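Progress report to the program office, Flollby project
Period ending Nov 24, 2024
Prepared by Oona Niskanen, Udville site

In this period we continued the work on teaching the arm by remote control. The operator moves a hand controller, the arm follows, and all motions are recorded together with the wrist view. Lotte Segers and Sem Lambrechts shared the operator work. We now have 730 accepted demonstrations of the packages-and-tray task, and almost 40 hours of operator time were spent on it.

The labeled packages remain the most difficult item. When a package lies at an angle over the tray, the operator must turn the wrist before closing the fingers, and each operator prefers a different approach. We wrote a short rule for this – first align, then go down – and the recordings made after it are more similar to each other.
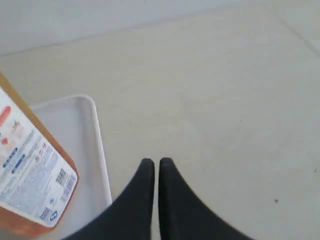 Figure 1. Wrist view with the package resting at an angle on the white tray, gripper fingers to the right of it.

Nine demonstrations were removed after review by Pieter Van der Linden, mainly for long pauses in the motion. The delay in the remote link to Basside is still too high for fine work, so all recording was done locally.

For the next period we plan to start training on the accepted set and to add 2 new package sizes. We ask for a decision on the second hand controller, as described in our earlier request to Jeanine Geerts.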